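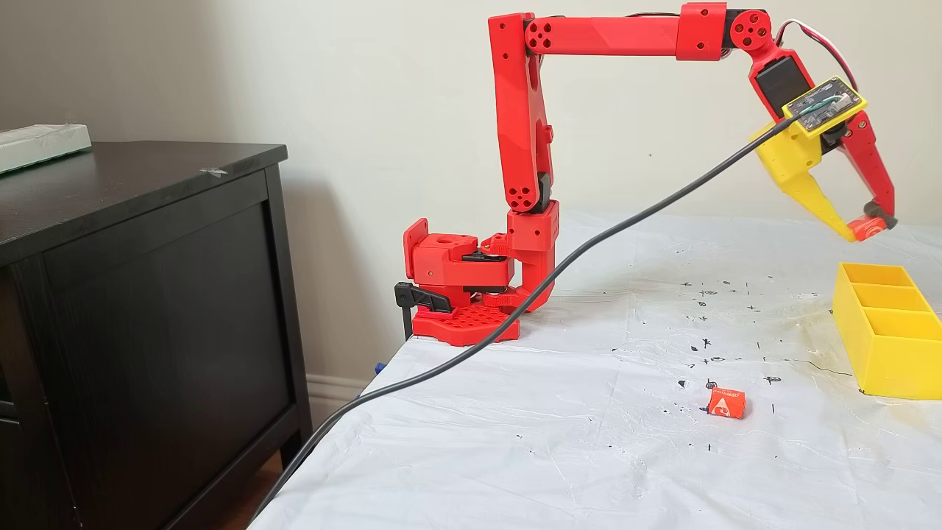 kouris_a
Ralum open day, quick report as promised. Got there at 10, left when my feet gave up. Best thing by miles was the small table demo, the red printed arm sorting little packets. The clamp is what sold it to me, black thing with a lever handle gripping the table edge and the arm's base sat just behind it. No bolts through the worktop. White plastic sheet over the table with black dots and crosshairs drawn on, and a yellow tray with three compartments at the far side. I watched it for ages. Slow but it does look like it's thinking. Will add more when I've eaten.

stasiv.a
how slow is slow? my lad wants to build one for school and I've said yes without reading anything

kouris_a
didn't time it. Slower than me, quicker than my lad. The woman running it (Glykeria Sotiropoulos, very patient, answered the same question all morning) said they'd turned the speed down on purpose because people kept leaning in.

Iraklis_C
I was there too, after lunch. Less impressed sorry. It dropped two packets while I stood there and she had to reset it. Fine for a hobby, but the flyer said "sorting automation" and that isn't sorting automation, it's an arm on a table. The Karras stand next door had a proper conveyor.

kouris_a
Karras had a conveyor and a bloke who wouldn't let anyone near it!! I learnt nothing there. At least with the red one you can see how it goes together, servos right there in the joints, wires looping over the wrist.

Iraklis_C
the wires are my point. Long black cable drooping off the table edge at an open day with kids running about. Would not pass where I work

MVrettos
It's a demo, Iraklis. Did anyone ask what the marks on the sheet were for? I got two different answers, one was start positions for the packets, the other was camera something. Left none the wiser.

kouris_a
I was told start positions. You put a packet down on or near a mark, so the runs are spread about and not all from the same spot. Could of misheard, it was noisy.

stasiv.a
and the price? please don't say 1000

MVrettos
There was a sheet at the desk. 917 for the parts, 1590 ready built, no tray with either. Fereretti do a similar kit I think but havent seen it in the flesh

Iraklis_C
917 for printed plastic.

kouris_a
and motors, and the board on the end, and all the files. You print your own spares. One jaw is yellow and the other's red, I rather liked that

stasiv.a
ok 917 is a birthday and a Christmas. Does it need a special table? ours is a thick old thing

kouris_a
Didn't measure the clamp, ask them. Email's on the Ralum page, they answered me same day. If your top is very thick take a measurement first.

MVrettos
They're doing it again in September, smaller, 33 places and you book. Fadia are meant to be bringing something as well.

Iraklis_C
I'll go to that. If it gets through ten packets without a drop I'll buy the teas

kouris_a
holding you to it. Mine's a large one

stasiv.a
booked two places, me and the lad. what time do doors open, the page says 9 in one place and 9.30 in another

MVrettos
9.30, just rang them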